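Home Browse Ask Tags Members Log in

Sorting a big tub of second-hand building blocks without losing my mind

Anika Kasprzak

Hi all, first time posting. I bought a huge tub of mixed toy building blocks at the Blackwood school fete (the seller had written 2,625 pieces on the lid, no idea if that's true and I'm not checking) and my two kids want them ready for the December holidays. They're grubby, a bit sticky, and there are odd brands mixed in with the good ones. Do I wash first or sort first? And do I sort by colour or by shape? My husband says colour because it looks nice on the shelf. My mum says leave them in the tub, they're toys. I've got a set of 6 drawers from the hard rubbish that I'd love to use, and not much table space. Any help much appreciated!

Trinity Mahmoud

Wash first, definitely. I put mine in a mesh laundry bag and swished them round in the tub with warm water and dish soap, then spread them on old towels overnight. Don't use really hot water, I warped a whole baseplate that way and my son still brings it up. Pull out anything with stickers or electrics before you start. A soft toothbrush gets the gunk out from between the studs.

As for sorting, colour looks gorgeous and it's a nightmare to build from. Try finding one little black piece in a drawer full of black! Go by shape, then split by colour later if a drawer gets too full. I'd do it like this:

plain bricks
flat plates
wheels and axles
windows, doors, people
slopes and curvy bits
everything else (this drawer will always be the fullest, sorry)

We did ours over three weeks in front of the telly with a muffin tray each. The kids lasted one night.

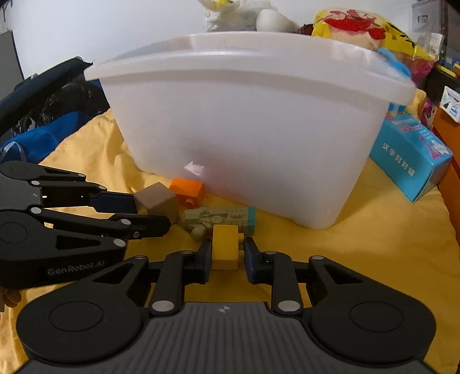

Yellow block on a yellow cloth, studs to the right.

Oh, and lay a cloth or a sheet down before you tip anything out. It stops them skittering off the table, and when you've had enough you can gather up the corners and the lot goes back in the tub. I'd pick a colour you don't have many blocks in, much easier on the eyes.

Birdie Calloway

Your mum's right, leave them in the tub.

Mawuli Ankrah

I'd go with Trinity on shape, but with little kids I'd start with just big, medium and tiny and see if they even care. Mine wanted the tiny ones in an ice cream container and ignored the rest of my lovely system. For the odd brands, press one onto a brick you know is good. If it won't grip or you need your teeth to get it off, put it in the donate bag.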